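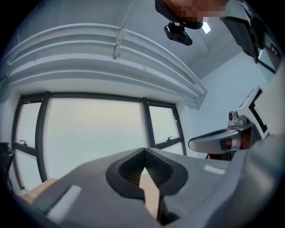
Zermont Publishes Results of Comparative Trial of Hand-Held Grippers and Wrist Cameras

CEDTHORPE, November 21, 2022 – Zermont, a maker of end-of-arm tools for light assembly and household robotics, today released the results of a comparative trial of four gripper designs. The trial was carried out at the company's test rooms in Cedthorpe together with the engineering firm Bagheri, which supplied the control software and reviewed the test plan before work began.

The trial was designed to answer a question often raised by customers: whether a gripper that performs well in a person's hand will perform equally well once it is fixed to a robotic arm. Each design was first used by hand by trained operators and then mounted on an arm and run through the same tasks. Nine tasks were included, among them folding a towel, closing a drawer, placing a cup on a shelf and picking up a flat card from a smooth surface. Each design completed 900 recorded attempts.

Two of the four designs gave closely matched results by hand and on the arm. The remaining two showed a clear drop in completed attempts after mounting, mainly on tasks involving thin or soft objects. Reviewers traced much of the drop to small differences in the angle at which the fingers met the object. Operators had corrected for these differences by feel, and the arm had no means of doing so.

"Customers have asked us for figures they can use when choosing a tool, and until now the available tests have looked at the hand or the arm alone," said Negin Kiani, Director of Product Testing at Zermont. "We wanted both sets of results taken in the same rooms, on the same objects and scored by the same people."

The trial also compared two camera positions. In the first, a wide-angle camera was placed on the gripper body, close to the fingers. In the second, the camera was raised on a short bracket. The lower position gave a better view of contact between finger and object and was preferred by reviewers for seven of the tasks. The raised position was preferred for the drawer and shelf tasks, where the gripper body otherwise hid part of the target.

Lighting was left as it would be in an ordinary room. Sessions were held in daylight and under ceiling lights, and the test plan did not allow blinds to be drawn to improve the picture. According to the report, bright windows remained the most common cause of lost tracking in both camera positions. A change to the exposure settings in March reduced the number of affected attempts, and all earlier sessions were repeated with the new settings.

"The controller received the same commands in the same order for every gripper," said Siamak Daneshvar, Senior Controls Engineer at Bagheri. "Where we found a delay between the camera and the arm, we measured it and reported it. Readers will find those values listed separately for each design."

Following the trial, Zermont will proceed with one of the two closely matched designs, to be offered under the name Pliklow. The Pliklow gripper will be available in a hand-held version and an arm-mounted version with identical fingers. Prices and delivery dates will be announced separately.

The full report includes the test plan, the scoring sheets, the list of objects and a record of all attempts that were stopped early. It is available free of charge on request. Laboratories wishing to repeat the trial may also borrow a set of the test objects for up to four weeks.

About Zermont
Zermont designs and builds grippers, mounts and camera brackets for robotic arms. Its offices and test rooms are in Cedthorpe.

About Bagheri
Bagheri provides control software and independent test reviews to makers of robotic equipment.

Media contact
Mei-kuen Chuang
Communications Office, Zermont

Technical inquiries and report requests
Manouchehr Ghasemi
Product Testing, Zermont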